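Enilar brings back its cloth desk calendar stand, with large planning cards to match 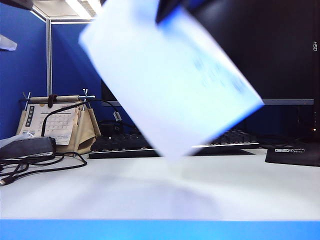
GRIDSTEAD, 27 April 2021. Enilar is delighted to announce that its desk calendar stand is back in the shop, and that it finally has some company! The small studio, run by designers Hanna Polishchuk and Noémi Bárány, first offered the stand in December as a short run for office workers who wanted their dates on the desk again. It was gone before the month was out.

The stand is a simple thing: tan cloth draped like a little tent, a wooden dowel across the top, and a calendar page hanging from the dowel where you can read it from your chair. It takes up very little room, and it looks right at home in a plain office cubicle, next to a blue fabric partition and under fluorescent lights.

"We both spent years in cubicles, and we love them more than you might think," said Polishchuk. "You get one desk and a bit of wall to pin things on. We wanted to make something soft for that spot, something you'd be glad to see on a Monday."

New this spring are the Whiteley cards, a set of 34 big, flat cards for planning out a project, a class schedule or a week of dinners. Spread them over the desk, shuffle them, write all over them and start again. They come in four layouts, from a full month down to a single day.

"People kept writing to tell us how they used the first calendar," said Bárány. "One customer tracks her sourdough on it (we have seen the pages, and they are wonderful). The cards came straight out of those letters, so please keep them coming!"

Enilar has made 4,000 stands this time, all sewn at the Fernanau workshop, where three more sewers joined the team over the winter. Stands and cards are sold separately or together, and refill pages for next year will go on sale in the fall.

Stores that would like to carry the stand or the cards can write to Noémi Bárány at the Gridstead studio. Sample cards are available on request.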